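Subject: Re: [Quezada-list] Move the member catalog to Drillari?
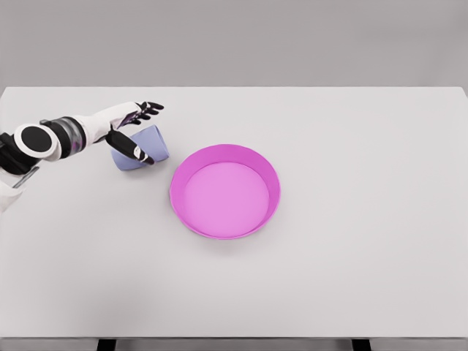
I've read the Drillari pitch twice now and I'm still where I was in March, which is unconvinced. Their whole case rests on the idea that our pottery catalog is "hard to browse" and that better color search would fix it. Color search is the weakest part of what they sell. A bright pink bowl next to a lavender-blue cup on a pale table, sure, any software can sort those two. Most of what our members make is brown, gray, or some green that changes with the light in the room, and I haven't seen one sample page from Drillari with a glaze like that on it.

Thảo Ung wrote:

> I think we should at least take the trial. Wosuvico has been slow to answer
> tickets and the upload form still drops the second page of notes if your
> title is too long. Drillari says they can bring over all 1,650 entries in
> one go, and the yearly fee is $135 for a group our size. They also said the
> glaze notes would carry over "in most cases." I'd like to have this settled
> before the spring sale so we aren't doing it at the last minute again.

Taking these in order.

**The fee.** $135 is the first-year price. Page 3 of their terms says it goes to $200 after that, and it doesn't say for how long. I asked and got a link back to page 3.

**The import.** "In most cases" is doing a lot of work there. The glaze notes are the only reason I open the catalog at all. If the cone and clay body fields get mashed into one big text box, we'll have a nice-looking site that can't tell me what I fired two winters ago. Has anyone on this list moved a catalog with custom fields into Drillari and gotten them back out again? I mean out, as a file you can open.

**The slow tickets.** Agreed, Wosuvico is slow. The long title bug is annoying too, but a short title gets around it, and I'd take a bug I know over a trial that needs a card number up front.

I also went and looked at Nundedness, since two people brought it up last time. The export is decent – plain spreadsheet, every field in its own column – but there's no way to hide prices from the public page, so I'd call that a no for the sale.

If people still want the trial, fine, but please put in a small batch first and pick the ugly entries, the ones with test tile numbers and three glazes layered. Then post the export here so the rest of us can check it against the old one.

I can send a list of bad ones. Most of them are mine.

– R.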